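Proltano bench automation: equipment planning, interim report
Prepared by Elli Lahtinen for Roald Løken

Status

The request for the second cell is ready for review. Spending to date covers the first cell only. The gripper order with Dorkier is on hold until the finger design is settled, which Valtteri Pelkonen expects in May.

Equipment lines

Arm and controller: quote received, valid for 30 days.
Gripper: two quotes, differing mainly in spare linkages and service terms.
Fixture plates: 5 requested, made in house. Budget is around 300 per plate, material only.
Wrist camera: same model as cell one, no new integration work.
Donor desktops: 3 more units from Peltonen, used stock, not on the critical path.

Open points

Lead time on the controller is not confirmed in writing. Onni Räsänen has asked for a firm date. Floor anchoring at the Undidstead site is priced separately and should stay out of this request.
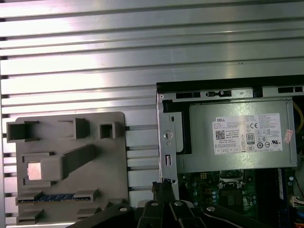 Page last changed: May, 14:20, S. Miettinen

Cell one uses a gray fixture plate on aluminum extrusion, with a memory module in the long slot and an open Dell desktop chassis beside it. We propose to keep this layout for cell two so that the plate drawings can be reused. A revised plate would add design hours that are not in the current budget.

Approval is requested for the arm, controller and plates now. The gripper line will follow separately.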